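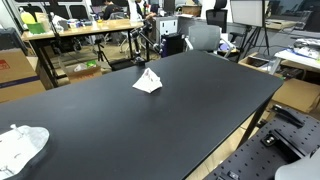
Figure 1. Black work table with crumpled white item; long desk and windows behind.

Milthorpe Room Tidying Set

Summary
The Milthorpe set documents the everyday state of shared workrooms: what is left on tables, what collects on desks, and what is stored on the floor below them. It contains 252 photographs taken in October in 3 rooms. The set is intended for the study of clutter, storage and clearing routines.

Contents
Each photograph is accompanied by a plain text note listing the surfaces in view and the loose items on them. Items are recorded by general type, such as bottle, bag, box, or paper or cloth. Where the type is uncertain, the note records both possibilities. In Figure 1, the crumpled item on the black table is entered as "paper or cloth, white, with faint pinkish-red markings." The open cardboard box beneath the desk is entered under floor storage, with contents given by color only (green, white).

Surface categories
- work table
- desk
- floor, including under furniture

Known limitations
Small items grouped together on a desk are entered as one cluster. Partly hidden items may be missing from the notes. Brand names are not recorded.

Maintenance
The notes were prepared by Jaime Rocha and reviewed by Rodrigo Sampaio. Corrections should cite the photograph number and the line of the note concerned.

Contact: Rodrigo Sampaio, Milthorpe | © Milthorpe | Back to top
3 comments | 100 shares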